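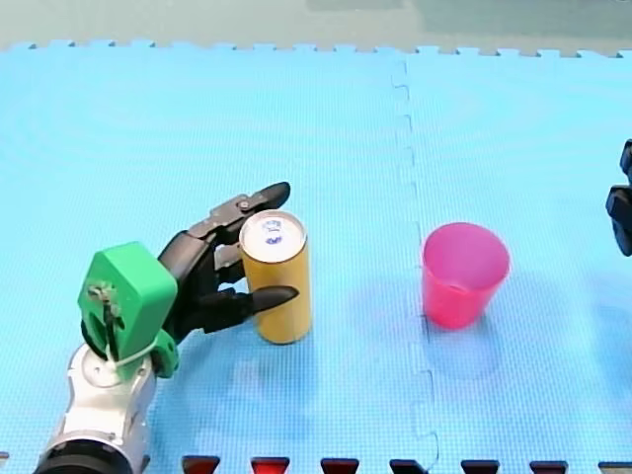 The gold can and the pink cup, with the hand on its green wrist bracket at left.

I had been at Stitel for maybe ten minutes on Tuesday when Delali Ametepe handed me a hex key and told me not to put it down anywhere. She wasn't kidding. The shop is in the old Nartey building on the east side of Arlow, and she looks after one cell there, a two-arm setup everybody calls Zundum. I'd asked to spend a day watching her work on it. I figured there would be a lot of typing. There was a little typing.

Mostly there were screws. Delali starts every morning at the wrist, before anything is powered up, and she works her way out to the fingertips. She puts her palm on the hand and gives it a wiggle, the way you'd check a loose fence post. Any play and she stops right there and goes looking for it. Her log had 363 entries the day I visited, most of them one line long, and a good many of those lines say "wrist again."

The green bracket is her own design, by the way, and she's on the third version. The first one cracked. The second one was strong enough but you had to take the whole hand off to reach one fastener, which she described to me with some words this magazine won't print. So the new one has openings cut into it, and you can get a driver in there while everything stays put. I tried it! It took me forever, but I did it.

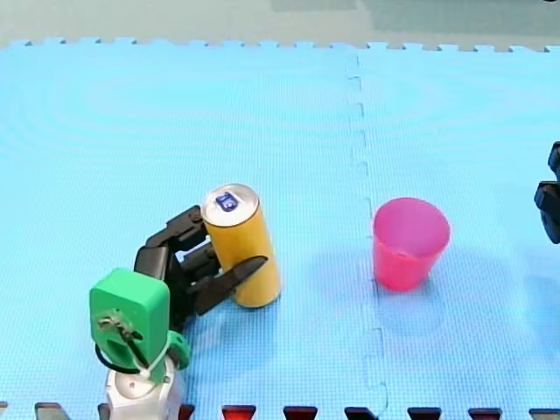 Fingers up against the can during the morning reach check.

The reach check comes next, and this is the part I could have watched all day. A can goes down on the foam, a cup goes down past the seam between the tiles, and the hand goes out to the can at a crawl. Delali crouches until her eyes are level with the fingers. She wants the fingertips arriving where they arrived yesterday. If the can slides or leans, she backs off, nudges a number and runs it again.

I asked why foam, when you could bolt down a nice steel plate. "Because I like my fingertips," she said. A program with one bad height in it will drive a finger straight into the table, and foam forgives you. It also creeps, so twice a week she pulls the tiles apart, presses them back together and measures the height again. She keeps the seam as a landmark, too, and says she can spot a shifted mat from the doorway (I believe her, she did it while holding a sandwich).

Then there are the pads. I'd never given a thought to what a gripper touches things with, and it turns out to be half the job. Pads glaze over. They pick up dust, and then skin oil from people like me who can't resist poking them.

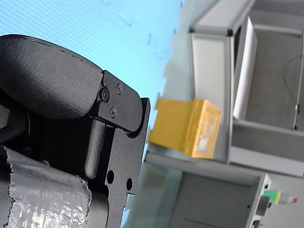
Delali wipes them with a damp lint-free cloth and lets them air dry while she goes after the hardware, always in the same order, pivot first and small screws after. Every screw gets a dot in her notebook. On her phone she has a photo of each side of the gripper from back in September, when she rebuilt it, and she holds it up next to the real thing to see whether anything has backed out. She used to run 160 cycles between cleanings. Now it's 95, and she hasn't had a dropped can on her sheet in weeks. 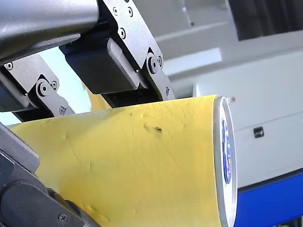 Grip force is where she gets picky. Too light and the object rolls, too heavy and you mark it, and the setting that was right last week may not be right after new pads go on. She'd rather spend an hour on this than on anything else in the cell. Look at how much there is to get right just where the pad comes down on top of that yellow cylinder — the bracket above it has a pivot bolt with a little screw right next to it, and if either one works loose the pad meets the surface at a slant. You end up squeezing with one edge. She showed me by backing a pivot off a quarter turn, and I couldn't see any difference at all, but I could feel it.

By four o'clock we'd eaten, redone one wrist screw (mine, naturally) and run the can again. Delali wrote it up in a single line and asked for her hex key. It was in my jacket pocket. She has a spare set in the drawer for when visitors drive home with the first one.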